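What I Learned About Gripper Budgets at the Tutach Open Day

So I finally made it out to Olldale for the Tutach open day, and I came home with a tote bag full of brochures and a much longer shopping list than I left with! If you've been following along, you know our little shop in Grenstead has money set aside for automation in October, and I'm the one who has to write the plan.

Getting there

The parking lot fills up early, so go before lunch. They sent us through in groups of 30 with name tags and a cup of pretty decent coffee. My group got Elibariki Tanui as our guide, and he was patient with me (I asked a LOT of questions about invoices).

The demo room

I'd figured on spending most of my time at the big arms, but the hand-held gripper station is where I stayed. You hold one in each hand, do the job yourself, and the movements get recorded so a robot can be trained on them later. For a shop like ours that's a much smaller first check to write than a full cell.

Here's what I scribbled down for the budget:

Plan on 2 grippers per station, plus the cables. I had completely left out cables.

Replacement finger pads get their own line. Tutach quoted me 469 dollars for a spares kit, and I'd want one on the shelf from day one.

The table and its frame are priced separately from the grippers. So are the stands - ask!

Leave money for people's time. Lanying Cui from Naciri was in my group, and she told me they planned for 300 practice runs and put the hours down as zero. Ouch.

I kept an eye on the fingertips, with that pads line in mind.
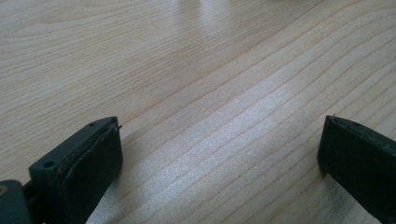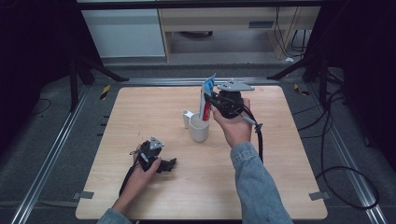
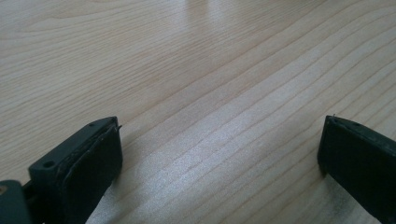

Small item held with its lower end in a white cup in the middle one, and in the other two you get the fingers up close, with the little bits sticking up at the corners of the pads.

What I'm putting in our plan

One station to start, with the spares kit and a proper block of paid hours for whoever is doing the demonstrating. I'm leaving the arm itself as a separate request, so if the boss balks at the big number we can still get going on the small one. I also want a second quote on the table and frame, as our own welding guy thinks he can beat the price (he always thinks that - sometimes he's even right).

Still waiting on Tutach to email me the lead times and the warranty terms on the pads. I'll add them to the spreadsheet when they come in, and anybody who wants a copy can leave a comment with their email.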